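3.2 The tabletop scene and the wrist view

I built the simulator side of Droltora at home, on the same bench where I was putting the real arm together, so the two grew up side by side and borrowed each other's bad habits. The scene is a plain one. There's a wooden tabletop, a tiled surface past the edge of it, and a single white object for the gripper to deal with. I wanted something with curved sides, as my first tests in Stisham used boxes and the grasp planner (Rallis, which I'd written the August before) got very good at boxes and hopeless at everything else.

The virtual camera looks out along the gripper, so both fingers are always in view — handy for checking how the jaws line up before they close, and a bit of a pain when they hide the bit of table you care about. Figure 3 gives the view with the jaws open and the white shape between them. 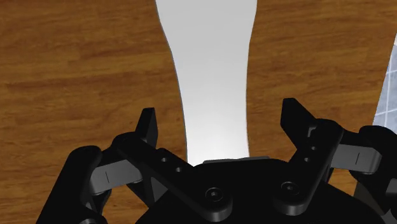

Getting the linkages to behave took me far longer than the grasping did. Each finger hangs off a pair of bars, and my first model treated every joint as free, which the physics engine hated. The fingers shook like mad whenever they touched anything! I ended up driving one joint per side and tying the others to it with a fixed ratio, and the shaking went away on the fourth try. I know that's a bit of a cheat (the real one has some slack in it, and mine has none), but I could live with it for this work.

With that sorted I left the whole lot running overnight on the workshop PC and collected 1297 grasp attempts, each starting from a slightly different wrist angle. I threw away the first five, where I'd forgotten to switch the table's friction on and the object simply slid off.

Contact settings were shared between Rallis and the Cillis controller, so a change in one carried over to the other. The values I settled on are in Table 4, and Section 5 goes into how well they held up on the real arm.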